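# Speaker notes — "What stays on the worktop"

Talk for the Plindcombe home evening, Monday, 19:00. Slot is 25 minutes with questions. Please speak slowly, Efthymia, and drink water before slide 4.

**Slide 1 — Opening**

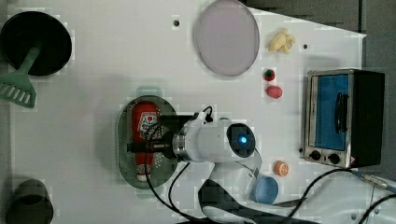
*Slide 1: kitchen things on a white table, before sorting.*

Good evening, and thank you for coming. My name is Efthymia Psarras and I help people to put small kitchens in order. I started in Festatow, where my own kitchen was so narrow that the oven door touched the opposite wall.

(Leave the slide on for a moment. Let people look. Ask: "Which of these would you leave out on your worktop at home?" Take two or three answers, not more.)

Most people begin with the pan, and this is a fair answer. But look also at the red bottle. It is lying in the colander. I see this in many homes: a colander becomes a bowl for anything which has no place. Then comes the evening with pasta, and first you must empty the colander, and the bottle goes on the worktop, and there it stays until the weekend.

**Slide 2 — The question I ask**

I ask only one question for each thing: when did you last have it in your hand? I do not ask if it is beautiful or if it was expensive. People become sad when you ask about money.

- Today or yesterday: it can stay out.
- This week: in the first drawer or on the lowest shelf.
- This month: higher, or lower, but behind a door.
- You do not remember: put it in the box.

(Explain the box. It is a normal cardboard box with the month written on it. Mine says August. What is still inside after half a year goes out of the house.)

**Slide 3 — Pans and what rests on them**

Go back to slide 1 for this part if there is time. The green spatula lies across the pan, and the handle and the blade need space on both sides. A pan with a spatula on it takes nearly the double place. So I hang the spatula, or I stand it in a heavy jar. For the jar, choose one with a wide mouth, because a narrow one falls when you pull out a long handle.

A cup can also do this work, but only for short tools. The dark grey one at the corner of the table I would keep for drinking.

**Slide 4 — Large plates**

The big lavender plate is a typical case. A large plate is difficult. It goes under everything in the cupboard, and then nobody takes it out. My advice is to stand large plates upright in a rack, like books. In the Mitsotakis-Vlachou flat we did this with a simple wire rack which cost 4 pounds, and the family began to use the serving plate also for breakfast.

(Do not tell the long story of the broken tureen. Last time it took six minutes.)

**Slide 5 — Fruit**

Bananas I keep separate from other fruit, they make it ripen faster. Soft and small fruit needs a flat dish, one layer, so you see what must be eaten first. If you have the big plate and no fruit bowl, you already have the solution — put the fruit on the plate and leave it out.

Here somebody always asks about the fridge. Short answer: peaches and plums on the worktop until they are soft, then in the fridge. Tomatoes on the worktop. Strawberries in the fridge, but take them out a little before eating.

**Slide 6 — Numbers from the Arnus course**

In our course at Arnus we asked the participants to write down every kitchen thing they own, with the spoons also. One household came to 475. They were surprised and a little ashamed, but I think it is quite normal. After the course they had given away more than 80 pieces.

(If the room is tired, skip this slide.)

**Slide 7 — Homework**

Please clear one worktop this week. Take everything off, wipe it, and put back only what you had in your hand today or yesterday. Do it in the morning when the light is good.

**Questions**

Handouts are on the chair by the door. Ask them to return the pens. The projector must be off by 19:45, the choir needs the room.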